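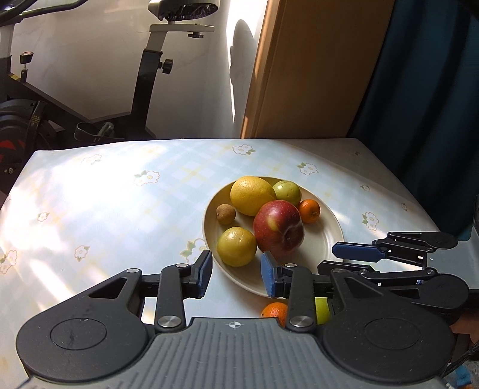 I started keeping fruit out on the table in February, mostly because I was throwing so much of it away. It used to live in the bottom drawer of the fridge, where I forgot it. Apples did all right in there. Mandarins went soft at the back and I would find them when I cleaned, and by then they were only good for the compost.

So now it goes on a plate. I tried a bowl first, a deep one, and that was a mistake. Whatever went in on the bottom stayed on the bottom. With the plate I can see every piece, and when it's full it's full, and I stop buying. The one I use is a round cream one with a raised rim, so nothing rolls off when somebody bumps the table.

I don't buy by the bag anymore either. Iona Aitken, who I used to work with, shops this way and I copied her. She picks up one or two of each thing and eats down the plate before she goes back. I thought it would cost more. I kept the receipts for a while to check, and over 39 days I spent less on fruit than I had been spending on bags, even with the price of single lemons at the Wulgate store. I think the difference is that we ate it.

What ends up on there depends on the week. There's nearly always a big red apple and something citrus. I like a lemon around even when I don't have a plan for it, for tea or to squeeze over rice. Mandarins go first in our house. The greenish-yellow ones tend to be last, and I've wondered if that's because people think they aren't ready. Skye Rennie stayed with us for a few nights and walked past them every morning to get to the apples. When I asked, she said she was waiting for them to turn.

The tablecloth is the thing people comment on when they come over. It's pale blue and white, with plaid bands you can hardly see and white flowers printed over them. It came from the thrift shop in Mapplebeck, in a stack of linens, and I only bought the stack for the napkins. The cloth turned out to be the better part of it. I wash it on warm and hang it over the porch rail – no dryer, because I shrank the last one and it never covered the ends of the table again. I don't iron it. Citrus juice comes out fine if I get to it the same day. Berry juice doesn't, so berries stay in the kitchen.

A few notes for anyone who wants to do the same:

- Wash apples when you're ready to eat them. I used to wash everything when I got home, and the damp spots went bad around the stems.
- Turn the pieces over every couple of days. A soft patch usually starts underneath, where you won't notice it.
- Keep bananas somewhere else. Ours hang on a hook by the fridge. Everything I put next to them ripened too fast.
- If the table gets direct sun, move the plate over in the afternoon. Ours gets it pretty strong, and a lemon I left in it for a week dried out hard as a golf ball.

That last one could still be used, by the way. I grated the peel into a pound cake and it was good. The juice was a loss.

Hicham El-Sayed wrote to ask what I do with the pieces that are past eating. Apples get cut up and cooked in a small pan with a little water and cinnamon, and that goes on oatmeal. Citrus I juice and freeze in an ice cube tray. Anything with mold goes out, the whole piece. I know some people cut around it.

I'm going to the Ollmont market next month and I want to look for pears. We haven't had good ones on the table yet. The ones I've bought were either hard or brown in the middle, and I'd like to ask somebody who grows them how long they should sit out.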